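September, bead bench notes, started at 9:15 with coffee

Long entry today, sorry to whoever reads this after me. I've been putting off the bracelet sorting for most of the month and finally sat down to think about how I want to do it before the Trernidside fair swallows all of us.
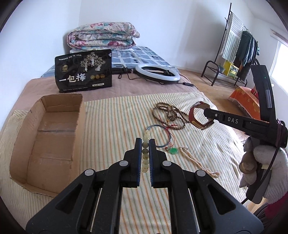

The trouble with the way we did it last year is that everything went straight into zip bags the minute it was strung, and then we had to open every one of those bags again to match colors, and by the second evening I couldn't have told you a sage from a celery. So this year I want things spread out on cloth first, where I can look at them together, and bagged only when I'm sure.

On the cloth question: I like the cream one with the thin orange and green stripes. Tuulikki Suominen prefers plain gray felt and she has good arguments (nothing rolls on felt, I'll give her that), but pale beads go dull on gray and I end up holding each piece to the window anyway. On cream I can see the yellow in the green. The bed is still the best flat surface in the house for this, with the pink blanket underneath to give a bit of softness, so if a strand does let go the beads stay more or less where they land. On the kitchen table they travel. I found one in the toaster tray in spring.

The pale yellow-green bracelet is the one I keep coming back to. The beads are translucent, and some of them have gold speckling that I'd love to get more of, and then there are two darker gray-green ones near each other that stop the whole thing from going too sweet. I had half a mind to restring it in one shade and I've talked myself out of it. Leave it alone! If anyone at the bench gets the urge to "even it up," please come and argue with me first.

What I do want to try is repeating that idea in other colors, mostly one pale bead and a darker pair. I've penciled in:

- pale pink with two plum
- clear with two smoke
- the honey colored glass from Afolabi with two brown, if the holes are big enough for our cord

The Afolabi holes worry me. Last batch, a good third of them wouldn't take the 0.8 mm cord without reaming, and reaming glass makes me cross. Test ten before committing.

Stock, as of this morning, counted twice: 344 pale green, 282 clear, 408 mixed pinks. That's fewer pinks than the ledger says, and I suspect the ledger, which was in my handwriting and dated from the week I had the flu. I've ordered 700 seed beads for spacers from Pokach and they should be here well before we need them.

Boxes next. The long brown cardboard one with the angled corners is going to be my sorting tray. The walls are low, so I can get my fingers in without knocking anything over, and it's long enough to lay bracelets side by side instead of in a heap. Two things to fix before it goes into service. The rims are rough where they've been cut, and I don't want thread catching on them, so paper tape all the way round. And the flat bottom has two crease lines across it, where I just know the seed beads will collect, so I'm cutting a liner out of leftover felt (Tuulikki gets her felt after all). I may use the creases as guides for dividers. Three sections would suit me: finished, needs a knot checked, needs restringing.

I'm also hanging on to the glossy black package with the trees on it, the one with the pale trunks and gold foliage. I've been looking at it all morning and I think black, cream and a little gold would be a lovely scheme for our display cards. We've used the brown kraft cards from Motport for ages and they're fine, they're sturdy, but pale beads look washed out on them. A small cream label on a black card, with perhaps a gold dot or three in a row under the name, would let the green ones glow a bit. Must ask Motport if they do black in the same weight, and what the minimum order is. Don't let me buy a thousand of anything.

11:40. Went through the knots on the first dozen finished pieces. Two slipped when I pulled, both surgeon's knots without glue, both mine, from an evening when I was chatting too much. Redone with a dab of glue and set aside. I'd like everyone to pull-test their own before they hand them over, a good firm tug, and put a pencil tick on the bag.

Still to do: tape rims, cut liner, ream test, write to Motport, find the small scissors. I had them at breakfast.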